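Flat white things and a hand-held gripper
Posted February 19, 2018

Second batch of demonstrations for the Padport work. The first batch, 185 episodes, was all small objects that fit between the fingers with room to spare. The policy trained on it behaves well until it meets something wider than the jaws, at which point it drives both fingertips into the face of the object and stops there.

So this week is large flat objects. The demonstrator holds the gripper, does the task by hand, and the camera on the gripper logs what the fingers see. Episodes are capped at 15 seconds. Anything longer I discard.

The difficulty shows up once the fingers get near the panel. Most of the view goes white, and the features left to track are a speck or two, a thin scuff and whatever is still visible past the left side.

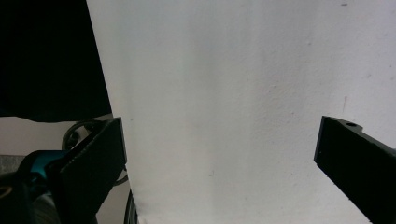 Pose tracking

The tracker is the old Flekari build with my own patches. It wants texture, and a matte white face gives it very little. On close approaches it falls back on the inertial data, and drift builds up quickly. I set the rejection threshold at 5 mm of disagreement between the two estimates, which is strict, but a demonstration with a wrong trajectory is worse than a missing one.

Two things helped. Fixing the exposure stopped the white from washing out the few marks on it. Approaching at a slant also kept a long edge of the panel in view, and the tracker holds on to an edge much better than on to a surface.

Érica Camargo suggested a third, keeping some colored object near the panel. A blue bottle does the job. 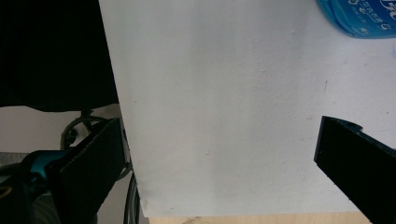
The catch is that the policy may learn the bottle as a cue for where the panel is. I plan to move it between episodes and leave it out of a fair share of them - the proportion is undecided.

Target for this batch is 800 episodes before retraining. The Kiiskinen mount still has play in it and I want that fixed first, otherwise the camera calibration has to be redone halfway through.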